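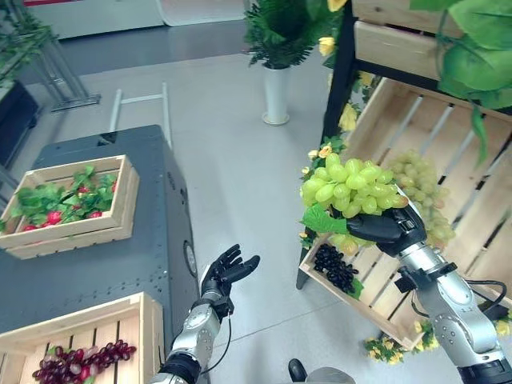
Green grapes in the robot's right hand, beside the slatted shelf.

The Breltavis group reports 607 grasps with five-fingered hands, and most readers will go straight to the success rate. I think the table of failures deserves more attention. Lorna Carnegie sorted each miss by cause – bad approach, slipped grip, crushed or dropped bunch – and only 31 were put down to the hand itself. Nearly all the others began with a poor guess about where the bunch hung.

A single percentage would have hidden that. Labs keep buying better fingers when their trouble is in the planning. Papers on grasping should print their misses by cause, even when it makes the method look worse.

Contact: Soudabeh Shokri, Furnival | © 2018 | Back to top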